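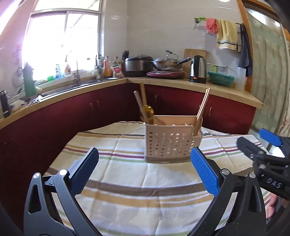
**Do I need to tidy the table between demos?** I'm training a policy on the cutlery task and it only works from one starting layout. 43 demos so far, all with the same spread. More demos or more mess?

Ikhsan

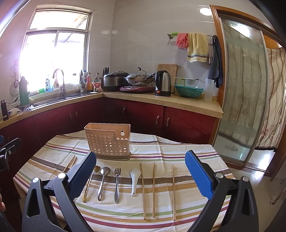 *Graldale Manipulation Group · Help pages*

**Raquel Leitão:** More mess! We compared fixed and shuffled starts at 825 demos each, and shuffled won easily on layouts it hadn't seen. A neat row like this one is fine as *one* of your starts. I'd mix in crossed chopsticks, spoons facing the wrong way, that kind of thing.

**Cristóvão Moreira:** just get to 2000, worked for me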